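Speaker notes – "The Corner Store as Public Space"
Yetunde Ibrahim
Erkstead Local History Weekend, 7 August 2022
Slot: 25 min plus questions. Clicker is on the lectern, water on the left.

SLIDE 1 – Title
Say hello, thank the Erkstead people, mention the rain only if it's raining.
Start with the bell. Ask everyone to think of the sound a small shop door made when they were eight years old. Wait. Give it a real five seconds, even if it feels long! People start smiling at about three.

SLIDE 2 – Where I come in
I grew up over a corner store in Prutthorpe. My aunt ran it, I stocked the low shelves. I thought everybody knew the name of every dog within six blocks.
Don't tell the freezer story here, it belongs on slide 6.

SLIDE 3 – The map
This is the one I'm proudest of, so slow down. Every dot is a store listed in the Prutthorpe street directories. Click once for the early map, again for the late one.
Point out the hill. The stores climb it one by one as the houses go up, and you can practically see people getting tired of carrying potatoes.
Then point out the two stores facing each other on Surnine Street. Both of them lasted for decades. I love this so much. One family was Methodist and the other one wasn't, and that seems to have been enough.

SLIDE 4 – The account books
The Gkikas family let me read their store ledgers, and I will never be able to thank them properly. Nearly 4,000 lines of credit in one book, all in pencil, most of them crossed out as they were paid.
Read three entries aloud, no comment between them:
– "Mrs. H., thread, will send boy"
– "Tall man, matches"
– "Bread, no charge, new baby"
Pause after the last one. Then go on.

SLIDE 5 – What was the store for?
The argument in plain words: groceries paid the rent, but a lot of other things happened at that counter. Keys were left there. Jobs were heard about there. In the Gkikas store the telephone was the only one on the block for years, and messages were run up the street by whichever child was standing closest.
If the room is chatty, ask who here ever left a key with a shopkeeper. If it's quiet, skip straight on.

SLIDE 6 – The freezer
Okay, freezer story now. Aunt, power cut, 200 ice pops, every kid in Prutthorpe. Keep it under two minutes (I timed it in the kitchen at four, so leave out the part about the bicycle).
The point to land: people who had never spoken to each other stood on that sidewalk until dark.

SLIDE 7 – Counter height
I get excited here and talk too fast. Breathe.
Old counters were high and the goods were behind them, so you had to ask. Asking meant talking, and it meant everybody in line heard what you were buying. Self-service changed that. Some people were delighted – one woman I interviewed said it was the first time she'd bought hair dye in her own neighborhood.
So be fair to self-service. It wasn't only a loss.

SLIDE 8 – Small things near the till
The last few feet before you pay are where shop design gets really inventive. Trays, racks, little steps so the back row can be seen over the front row. Mr. Gkikas built his own steps out of cigar boxes and changed them around every March.

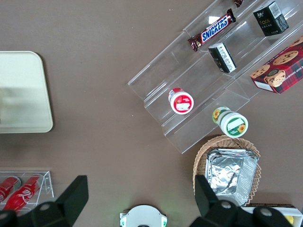
Slide 8: packaged snacks and drinks with a clear acrylic tiered stand.

Ask what they always grabbed at the till. Take two or three answers, no more, or we'll be here until supper.

SLIDE 9 – What's left
Back to the map, last click. Far fewer dots, yes, but look at the ones that held on. Two are on the same corners as in the first directory. One sells phone cards and fresh mint, and the owner still takes in packages for the whole street without charging a cent.
I went in to ask one question and stayed an hour and a half.

SLIDE 10 – How you can help
We've scanned 400 pages of ledgers and receipts so far, and there are boxes to go. If you can read old handwriting, please come and find me!
Also wanted: paper bags with store names, photos of storefronts, anyone who worked a Saturday job behind a counter. Sign-up sheet is by the coffee.

QUESTIONS
Likely ones:
– Why did the Surnine Street stores close? One retirement, one fire. Don't guess about the fire.
– Can we see the ledgers? Scans yes, originals by arrangement with the family.
– Were prices higher? Usually a little, yes. Have the flour and sugar comparison ready on the spare slide.

Collect the clicker. Give the handout leftovers to the front desk.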